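Galería: el kit bimanual Onero de Skernau, a prueba

Llevamos desde septiembre con el kit Onero en el taller de Caltby y teníamos muchas ganas de enseñarlo trabajando. Lo que ofrece Skernau es un paquete completo: dos brazos, dos manos con dedos articulados y el software Yammine para grabar y repetir tareas. Hasta ahora hemos guardado 568 secuencias, casi todas con cosas de casa, ¡y cada tarde se nos ocurre otra!

Lo mejor es lo pronto que se le coge el gusto. El manual tiene 300 páginas, pero con el capítulo de arranque y un poco de paciencia ya se pueden preparar los primeros ejercicios. Las manos se cambian con 2 tornillos (un detalle que agradecimos muchísimo) y el programa deja anotar cada intento sin parar la sesión. Echamos en falta una guía mejor para ordenar los cables, todo hay que decirlo.

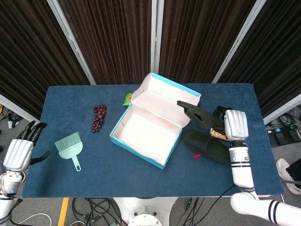
Equipo de pruebas de Caltby
Textos y fotografía

Caja de zapatos abierta sobre el fieltro azul, con unas zapatillas negras a la derecha, una de ellas en el aire junto a la mano derecha. Las uvas y el recogedor verde menta también están en la mesa. De todos los ejercicios con Onero, los de calzado son nuestros favoritos: ¡una suela y una tira dan muchísimo juego para probar agarres!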